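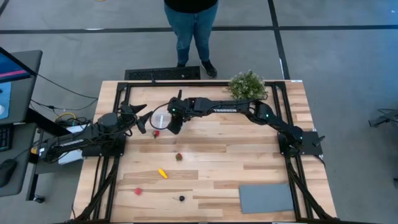
Imitation learning from teleoperated demonstrations is the method this handout covers, and the result we care about is how much a policy changes when you change the way the demonstrations are collected and leave the network alone. The task family is two-arm pick and place on a tabletop. A typical layout has the arms mounted on opposite sides of the table with both grippers working near the same round, clear container, and small food-shaped items such as the strawberries, the banana and the cherry spread over one half of the surface. Note how far the right arm has to stretch in that layout while the left one stays folded. Arm reach will come up again in section 3.

Course notes, unit on learning from demonstration
Version 07/08/2021, Kiều Chu and Thijs Postma
Read before the lab session. Bring questions on section 4.

1. What is recorded

One demonstration is called an episode. At every time step the episode holds the joint positions of both arms, the opening of both grippers, the camera images, and the commanded joint positions. The commanded positions are the action. The measured positions are part of the observation. Students mix these two up every year, and a policy trained on the wrong one will drift or stall, since the measured position always lags the command.

In the Wanelura set, the one used for the homework, there are 247 episodes. We hold out 38 of them for validation. Split by episode, never by time step. Neighboring time steps are nearly identical, and a split by step will give you a validation loss that looks very good and means nothing.

2. Behavior cloning and compounding error

Behavior cloning treats the problem as supervised learning: given the observation, predict the action. The trouble is that the policy's own actions decide what it sees next. A small error puts the gripper a little off the path the operator would have taken, the next observation is a little outside the training data, and the next error is larger.

Two common fixes:

Action chunking. The policy predicts a short sequence of future actions instead of one. In the homework the chunk length is 24 steps. Fewer decisions per episode means fewer chances to drift. The cost is slower reaction, because the policy does not look at new images while it works through a chunk. Overlapping chunks can be averaged to smooth the motion, and the homework code has a flag for this. Leave it off for the first run.

Recovery data. The operator starts some episodes from bad positions on purpose, for example with the gripper beside the object or too high above it. The policy then has examples of getting back on the path.

3. Collection protocol

The comparison in the Notix report used the same network and the same training budget with 2 protocols.

Protocol A (free). The operator places the items anywhere, picks them in any order and uses either arm.

Protocol B (fixed rule). Items are still placed anywhere, but the arm closer to the item always does the pick, and the other arm stays near the container.

Protocol B gave the better policy, mostly on items close to the middle of the table. Hường Lưu's explanation is that under Protocol A the data has two good answers for the same observation. A network trained with a squared error averages them, and both arms start to move and neither finishes. Under Protocol B there is one answer for most item positions.

The rule breaks down where an item is nearly the same distance from both arms, and also where the closer arm would have to reach over the other one. Ans Verstraete adds a tie rule for these cases: the left arm goes first. Any tie rule will do if all operators follow it.

A model that can represent several answers, such as a diffusion policy or a latent variable model, suffers less from Protocol A. We will test this in the next unit. Do not assume the gap closes completely.

4. Reporting results

State the following for every evaluation:

The start positions, and how they were chosen. Fix the list before you run the first policy.
What counts as success. "Item inside the container and gripper released" is the definition used in this course.
The time limit per trial.
Whether the person running the trial knew which policy was loaded.

Report grasp failures and release failures separately. A policy that grasps well and then drops the item on the rim needs a different repair from one that never closes on the item.

5. Homework

a) Train the baseline in the Koletti code with a chunk length of 1 and then with the length given in section 2. Plot validation loss for both.
b) Find an episode in which both arms move toward the same item. Plot the commanded positions of both grippers over that stretch and explain in a paragraph what a squared error loss would learn from it.
c) Write a tie rule of your own, and say which item positions it leaves unclear.

Phúc Tô holds the lab hours for this unit. Plots go in with the written part as a single file.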